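Robot Tools in Small Workplaces
Handout 6: Reading a product offer - the Clullik hand-held gripper kit
Prepared by Busisiwe Moodley, with help from Ruoxi Li
Revised Mon 15 April

Welcome back, everyone, and thank you for the lively talk last week about arm leases. We ran out of time before we got to the part I like best, so this handout picks up where the whiteboard left off. Please read it before class and bring a pencil, because I'd like you to mark it up as you go.

Our case this week is the Clullik kit, which is sold by a small firm called Zesel. You get a pair of hand-held grippers, a set of spare finger pads, a charging dock and a year of the Plulavis service, where your recordings are stored and sorted. A person holds one gripper in each hand and does an ordinary job with them, and the recordings are later used to teach a robot the same job. The kit is priced at 2607 dollars for the pair. Plulavis is free for the first 100 hours of recording and is billed by the hour after that, so do keep that in the back of your mind when we get to the cost sheet.

What the seller says

The sales sheet makes a good many promises, and I've pulled out the ones we can talk about sensibly in a classroom. Zesel says the fingers will hold soft goods without bruising them. It says the pads last for 1000 grips before they need changing. It says a new user is comfortable "within an afternoon," and I'd like you to circle that one, as it's the kind of phrase that sounds like a measurement and isn't one. Comfortable doing what? Dehua Cui, who went through the sheet with me, put a big question mark next to it, and I think she was right.

For grip work, fruit is a very fair subject. It's round, it rolls, it comes in all sorts of sizes, and the skins go from slick to rough. A cherry tomato and a mandarin orange ask quite different things of the same pair of fingers. 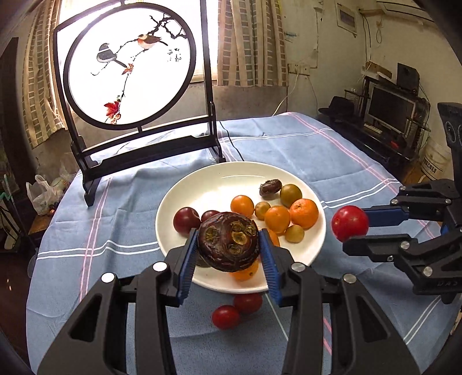

Figure 6.1. Two grippers at work over a plate of mixed fruit. Note the blue ridged pads on either side of the dark, wrinkled fruit at left.

Take a minute with the figure and think about contact. The pads press on the fruit from two sides, and the creased skin gives the ridges an uneven surface to meet. The other gripper has something red, round and shiny between its pads, probably a tomato. Would you expect the same squeeze to suit both? Write down your guess and a line about why. We can't judge bruising from a photo, of course - for that you'd want to cut the fruit open a day later, and a good review would do so.

Look at the screw heads at the joints too. When you review a tool, ask which parts you could tighten or replace yourself and which would have to go back to the seller. Zesel's warranty covers the joints but leaves out the pads, and that's worth a line in anybody's notes.

Questions to send to a seller

How is a "grip" counted, and on what kind of object?
Can pads be bought one at a time?
Who owns the recordings once they are in Plulavis, and can they be deleted?
What happens to the service if we stop paying in September?

For next time

Work with your partner and fill in the cost sheet for a packing room that records 404 hours in its first year. Boyang Shen has kindly offered to bring the Qian price list so we can set the two side by side. Lihua Guo will have extra copies of the sheet by the door if yours has gone missing.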